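讲稿备注:机器到底能不能干家务了
(内部分享用,2025-09-30,照着念就行,别念括号里的)

本网站使用 Cookie 以改善您的浏览体验。继续浏览即表示您同意我们的 Cookie 政策。[接受] [设置]

开场先别急着讲结论。问大家一句:家里碗是谁收的?等几秒,让他们笑一笑。

然后说,我今天要聊的就是收碗这种事,往架子上放个盒子、挪个碗,小得不能再小的活儿。

(翻页,两张连着放,每张停一会儿)

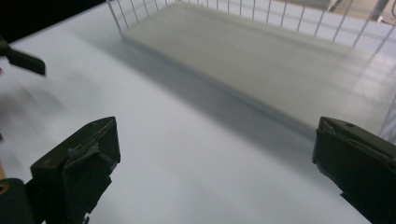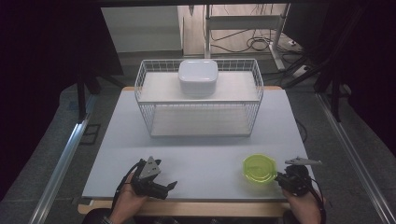 桌面上的活儿:两张里都有白色铁丝篮架和手持夹爪,绿色小碗在第二张。

先讲第二张。白盒子在架子上层,下层空着,右边那只夹爪就挨着小碗。注意夹爪是人手拿着的,两只都是。所以我每次听人说"机器已经会收桌子了",都想先问一句,你说的是机器自己收,还是人攥着夹爪收?这两件事差得可远了!(这里可以慢一点)

再回头看第一张,凑得很近,右边那根夹指后面就是篮子的细铁丝。大家想想自己伸手进碗架拿东西,手指碰到铁丝会怎样?碰就碰了呗,顺着滑过去就行。换成两根硬邦邦的指头,偏一点就可能把整个架子带跑。我觉得家务难就难在这种地方,重的东西反倒好办。

(喝口水)

讲一下我在 Rundham 车间看到的。那边有一条装箱线,一个班 3000 件,同一种盒子,同一个朝向,机器干得又快又稳,我站在旁边看了半天,真的服气。后来他们想让它顺手把零散的小件也归到架子上,换了 220 种小件来试,我去的那天能稳定放好的是 65 种。剩下的呢,软的、透光的、叠在一起的,都还得人来。

有人会说那是车间设备老。行,那说 Brandes 展厅,设备是新的,四月我又去了一趟。叠毛巾可以,叠得还挺好看(比我强)。可是把毛巾换成带帽子的卫衣,它就停住了,胳膊悬在那儿,旁边的小伙子赶紧过去帮它理了理帽子。我当时还挺心疼它的……

(这段如果时间紧就跳过)我家有本 1940 年的旧家政手册,从外公那里传下来的,里面单独有一节讲碗碟怎么上架:大的靠里,小的靠外,盖子另放。写得特别细!可见这活儿对人来说也是要教的,只不过我们学会以后就忘了自己学过。

回到"能不能"。我自己的看法分三层讲:
一,东西固定、位置固定,能,车间里早就在用了。
二,东西会变、位置大致知道,半能,得有人在旁边看着。Prekham 那个项目现在就卡在这里,他们自己也承认。
三,随便一张饭桌,吃完饭乱七八糟的,让它从头收到尾,我还没亲眼见过哪台敢不派人守着。

估计会有人问要等几年。别报数字!上回在 Trimunum 讲的时候我嘴快报了一个,散场以后被追着问了一路。就说我会看两样东西:一是换一个没见过的碗它怎么办,二是掉了以后它知不知道捡。

还会有人问要不要现在买。我会反问他家里最烦哪件事。如果是扫地,那早就可以买了;如果是收碗,先买个顺手的碗架吧。

(最后一页留着联系方式,别关投影,提问大概十分钟,话筒从左边开始传)

订阅我们的电子通讯,第一时间获取最新内容。[订阅] [不再显示]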